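Receiving Checklist for Server Hardware, With Comments
Nellau data room, April intake

Complete one sheet per delivery. Mark each line OK, Fail or N/A. A failed line holds the whole pallet.

1. Outer cartons and seals
Seal numbers match the Promelico shipping list: OK
No retaped cartons: Fail, one carton
Comment: Carton 608 had two layers of tape. Set aside unopened.

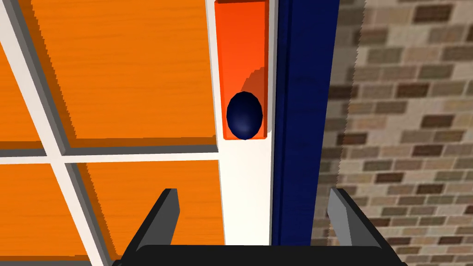
Rüdiger Reuter: Retaping alone shouldn't hold a pallet. Customs opens cartons all the time. Ask the carrier for the inspection slip first, and fail the line if they can't produce one.

Slip requested Tuesday. Line stays at Fail until it arrives.

2. Boards
Part numbers match the purchase order: OK
Board compared with reference photos, both sides: OK
Unlisted parts near the management controller: none found
Comment: Teuber changed a capacitor supplier between batches, so the color differs from our reference set. New photos are needed before the next intake.

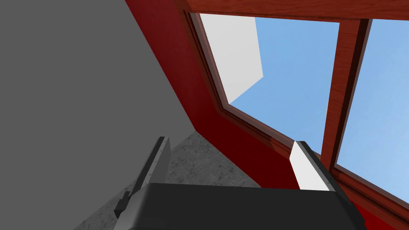 Finn Schmieder asked whether a visual check is worth the time when a planted part could sit between board layers. It would miss that. It does catch swapped modules and rework, and it stays on the list.

3. Firmware
Image hash matches the vendor's signed release: OK
Default management password changed: OK
Management port on its own network: Fail
Comment: Port 12 was patched to the office switch. Moved and retested at 4:15 p.m.

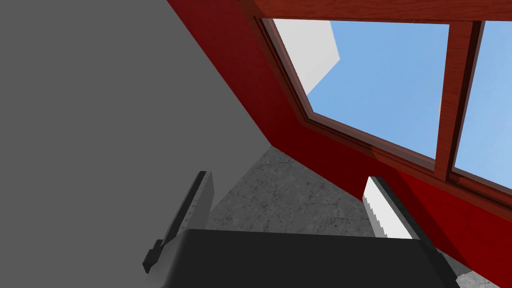 The retest used the Dunder traffic logger with outbound access blocked. It recorded 3,142 packets, all to the local time server. Keep the log with this sheet.

4. Release
Pallet released to racks: No
Open items: inspection slip, new reference photos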